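Filed under: Datasets / Workplace Automation / Laundry

# Prumdale Laundry Handling Set

Recordings of a two-armed robot handling clothes, put together by Garkton for a laundry service called Sundar. The release has 804 episodes, 222 of them marked as failed by the operator. Please don't filter those out before you read the notes.

## Why we are publishing it

Sundar was told in March that the arms would "free up" its sorting staff. I worked on this set and I'm not convinced. During recording, each arm session took 2 people: one to operate and one to reset the clothes. Both had been sorters. They still handle every garment, only now they do it on the machine's schedule - and the reset job is duller than the one it replaced.
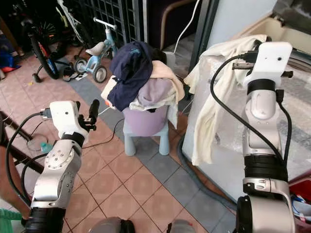
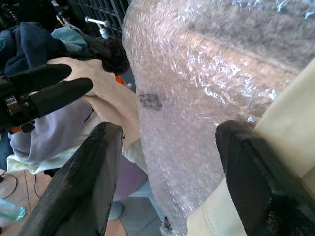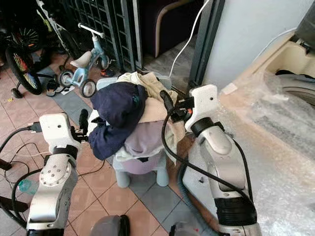

## What the labels cover

Each episode has a start time, an end time and an outcome. The outcome is the operator's call. We had 200 episodes labeled again by a second person, and the disagreements are kept in a separate column.

Waiting time between episodes isn't in the files. I asked for it to be logged and was told it wasn't relevant to training. It is relevant to anyone working a shift next to the thing.

## Limits

- Do not quote the success rate as a productivity figure.
- No speed comparison with hand sorting was made.
- Staff comments were collected but are not included - Sundar has them.

## Version

Tuesday, June 18, 2019. First public release. Corrections go to the Stojanović tracker.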